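Nindgate Forums > Home Automation > Arms and Manipulation

Thread: Is hand-held gripper demonstration worth the bother at home, or should I stick with the leader arm?

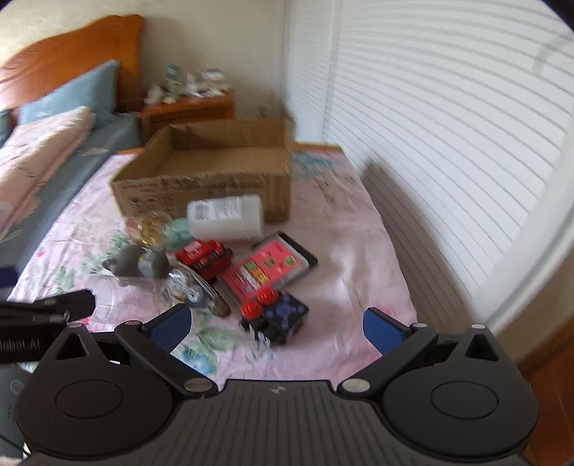
Post 1: the question

g_macdonald
Member

Task is tidying small mixed things off a table and into a shallow cardboard box. Two grippers, one in each hand, no arm attached while recording. I've spent the last few weeks reading claims that this is five times quicker than driving an arm by remote control and I would like to hear from people who have got something to work at the end of it.

My position so far, so nobody has to guess. I can believe the recording is quicker. I don't believe the recording was ever the slow part. With a leader arm I get through a tidy in a few minutes, it's dull, my shoulder aches, but every second of what I record is something the follower arm physically did. With the hand tools I get a lovely fluent demonstration of what a human wrist can do. The arm I own has nothing like a human wrist.

The target is the Okoth arm on a clamp mount, two of them if the second ever gets out of its box. Policy would be trained on a rented machine. I have a budget of patience for 300 demonstrations, possibly 400 if the evenings stay dark and there's nothing on.

Questions:
How many of your hand recordings did you have to bin because the arm couldn't reach the same pose?
Does a patterned cloth hurt you or help you?
Did anyone try both methods on the same task, with the same objects?

Garnet

Post 2

floorkuipers
Regular

Yes to the last one, more or less. Same objects, same table, one set by remote control and one set by hand tool. The hand tool set was better for anything soft or thin and worse for anything that had to be lifted over something else.

For binning, it depends far more on how you move than people admit. If you stand up straight and reach over things like a normal person, loads of it is useless. Sit down, keep your elbows in, keep the jaws pointing where the arm would point them. After an evening you stop noticing you're doing it.

On the cloth, a floral one is good news for tracking. Plain white tables are horrible because there's nothing for the position estimate to hold on to. I had mine drift badly on a glossy desk and went back to a tablecloth.

Post 3

g_macdonald
Member

Thanks Floor. But "sit down, elbows in, pretend to be the arm" is rather my point. If I've got to behave like the arm, I may as well be holding the leader arm, which stops me when I get it wrong. The hand tool lets me get it wrong and then tells me the next day.

Fair enough on tracking. What about the policy though? A leaf printed on a cloth is green and about as big as half the things I want picked up. I can see it going for the flowers.

Post 4

W_Turcotte
Regular

It won't go for the flowers if you move the cloth between runs. If you leave the cloth exactly where it is for 300 runs then yes, you've taught it that the sweet spot is two inches left of the blue flower, and it'll go there with nothing on the table at all. I did precisely this. Watched an arm pick up a daisy for ten minutes.

Turn the cloth round, bunch it up a bit, swap it now and then. Wrinkles are your friend. Same for the box. I'd want that box at the near end, the far end, and either side.

Post 5

hchan_bench
Member

I'm with Garnet and I'll go further. The hand gripper stuff is sold on the number of demonstrations per hour, and that number has very little to do with whether the job gets done. I sat through a talk from the Cloreo people on this in November and all the clips were of the recording. Very impressive, a man putting away the washing up. I asked to see the arm do it and got a clip of one mug.

Remote control is slow for a good reason. The slowness is the robot. If the arm takes four goes to get hold of a flat packet, your data has four goes in it, and then a policy trained on it knows what to do when it misses. With your own hands you hardly ever miss. So it never sees a miss, and the first time it gets one it sits there.

Post 6

floorkuipers
Regular

Harvey, you can miss on purpose. Everybody I know who gets decent results does it. Shut the jaws a bit early, knock the thing over, pick it up again. It takes no extra skill.

Also "the slowness is the robot" is only true if the person driving is any good. Most of my remote control data is me hovering over a bottle trying to judge depth from a laptop screen. The policy learnt to hover. It was a very faithful copy of me being bad at it.

Post 7

ghislain.d
New member

Hello, first post. I do this with two hands, as Garnet plans to. A few practical things.

A bottle lying on its side is the hardest object I have used. It rolls when one jaw touches before the other. By hand you correct for it without thinking and the correction is over too quickly for the arm to repeat. I had to slow down a great deal for round things only.

Clear plastic cups are second hardest. The recording is fine, because you can see the cup. The policy is then working from images where there is hardly any cup. I put a strip of tape round the rim for the first batch and took it off later. It helped a little.

Chunky toys with corners and knobs are very easy and you should not be encouraged by them. I had a success rate I was proud of until I separated the results by object.

Post 8

g_macdonald
Member

That is the most useful post so far, thank you. Splitting by object hadn't occurred to me and it's the sort of thing that never gets into the videos. I'll bet every "works most of the time" on this forum is blocks doing brilliantly and packets doing nothing.

How did you deal with the two hands being out of step? With two leader arms they're bolted to the same bench, so left and right agree about where the table is. Two loose grippers have to work that out for themselves.

Post 9

ghislain.d
New member

Not very well in the beginning. I start every recording with both grippers in view of each other for about as long as it takes to breathe in and out, then begin. If one of them loses its place in the middle I throw the whole recording away. I lost nearly 5 in every batch like that, and my batches are small.

For your task I would ask whether you need two hands. Most of those things go into a box with one.

Post 10

W_Turcotte
Regular

Seconding that. Two hands is for folding, opening, holding the box still. If the left one is only loitering, leave it out. A second gripper hanging about at the edge of the view is one more thing for the policy to take an interest in.

Post 11

hchan_bench
Member

The box will need holding still. Empty cardboard skates about on cloth the moment you bump it. By hand you barely bump it. The Okoth will bump it every time, it has the manners of a wheelbarrow.

Since we're being practical, Garnet, what's your actual complaint about the leader arm? A sore shoulder is a chair problem.

Post 12

g_macdonald
Member

It lives on one bench, that's my complaint. I can't carry it into a bedroom and record on a different table under a different lamp. I do accept that as a real advantage of the hand tools and I should have said so at the start. Whether variety in the room makes up for motion the arm can't copy is what I still doubt.

Post 13

floorkuipers
Regular

Do both then. Bulk of it by hand in as many rooms as you can stand, then a small set by remote control on the real arm for the last bit. I did 3 evenings of the second kind and it sorted out most of the reaching trouble. My notes are in the Drinasdale thread, including the bits that went badly.

Post 14

hchan_bench
Member

Or the remote control set did all the work and the hand set was decoration. Did you train on the small set by itself to check?

Post 15

floorkuipers
Regular

No. I should have. I can run it this week, the data is still sitting there.

Post 16

W_Turcotte
Regular

My guess is that on its own it manages in Floor's bench position and falls apart anywhere else. Happy to be wrong. Please move the table a bit before testing or we'll be arguing about it until spring.

Post 17

g_macdonald
Member

Please do run it, Floor. I'll hold off on the big batch until you have. Meanwhile the plan is one-handed by hand tool, box weighted with something flat in the bottom, cloth turned between runs, results kept per object. I'll do the same objects with the leader arm on Tuesday and post both lots, good or bad.

Ghislain, what width was the tape on your cup?

Post 18

ghislain.d
New member

Narrow, the kind for marking cables. Blue was bad because my finger pads are also blue. Use yellow.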